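Re: [handling] Griveck palletizing arm, trial offer

On 05/05/2021 a list member wrote:
> Griveck is offering the Skitatow arm on an 11 week trial. Anyone tempted?

Tempted, yes. Our floor at present:

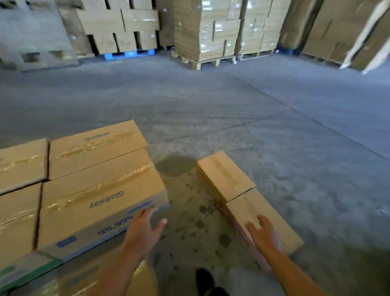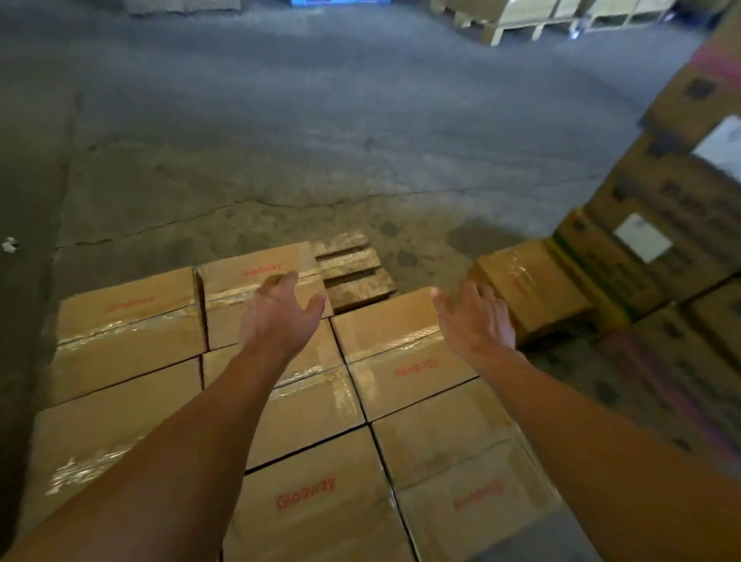 I sat through the Skitatow demo in March. It stacked around 400 cartons, all the same size, all facing the same way, like a choir. I asked how it copes with shiny tape, and the rep admired my question and moved on. Our cartons have glossy tape across the top, and on the pallet with the bare slats showing, some of the labels are upside down. Giltis quoted us for 2 cameras to sort that out — extra, naturally. Has anyone run it on mixed freight?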